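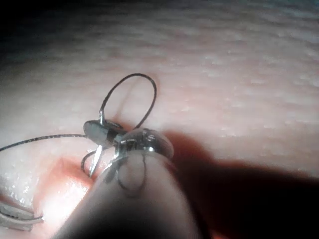
From: Yanling Cai
To: lilia-users
Date: January 10, 2024
Subject: Re: Import drops records with blank lot codes

On the 2.x branch the importer treats a blank lot code as a duplicate key. The first blank record is kept and the rest are discarded without a warning. Tolera Kumsa reported the same thing in March, against the Atmont export, and it was closed as a formatting problem. I think that was wrong.

Tolera Kumsa wrote:
> Our supply list has 1,832 rows. After import the table
> has some 79 fewer. No errors in the log. Re-running
> gives the same result. Is there a row limit?

There is no row limit. Sort the source file by lot code and count the blanks. If the shortfall is one less than that count, you have this bug.

Two workarounds:

Fill the blank cells with the row number before importing, then clear them afterward with a bulk edit.

Or set unique_lot = no in the import profile. This also turns off the check for real duplicates, so run the duplicate report by hand.

Xinyi Xu has a patch that skips the key check on empty values. It still fails when the cell holds a single space. Please test against a copy of your data and post the log header with your results.

Yanling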